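Unit 6 handout: Looking over the Jellumeck bench kit
Course: Automated Repair and Disassembly
Instructor: Gemma Parisi
Revised 7/10/18

Read before lab. Bring your marked-up copy of the Vuria price sheet from Unit 5.

1. What is being offered

Jellumeck is a bench kit sold by Vuria for shops that take apart used office computers. The base package has one arm, a two-finger gripper, a wrist camera, a controller and a year of phone support. Vuria also rents the kit by the month, with setup included. The rental contract has a minimum term, and the arm goes back in its original crate.

The maker says the kit can learn up to 45 separate tasks. A task here means one motion with one start point, such as pulling a memory module. "Strip the board" is several tasks and should be counted that way when you compare offers.

2. The work at hand

We use desktop PCs with the CPU cooler already off. Most of the parts we care about sit close together, and the approach path matters more than grip force. Look at the space between the socket and the memory slots before you plan a move. 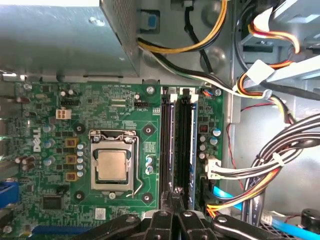 Fig. 6.1. Wrist camera view, Dell desktop board. Socket closed, cooler not installed, one module in the right memory slot.

Points to take from Fig. 6.1:

The fingers take up a good part of the lower view. A target directly below them can be hidden, so plan the last part of the approach from an earlier image.

The retention lever runs down the right side of the socket and hooks under a tab. It has to be moved sideways before it can come up. Treat this as two tasks.

Cables are the main hazard. Thick bundles cross the lower right of the case, and a blue SATA cable comes off the corner of the board. The Jellumeck software has no model for soft parts. Mark these areas as keep-out zones by hand.

3. Compared with the Koka

Henk Vandenberghe ran the Koka kit for this course in August. It logged 571 attempts at module removal, with 54 stops for operator help. His notes are in the shared folder. The Koka is slower, but its stop messages are clearer – a new operator can follow them without the manual.

4. For lab

Write a task list for removing the memory module, one motion per line. Mark each line where you would want a person watching. Limit: 200 words. Hand it to Ibsa Woldegiorgis before you start on the bench.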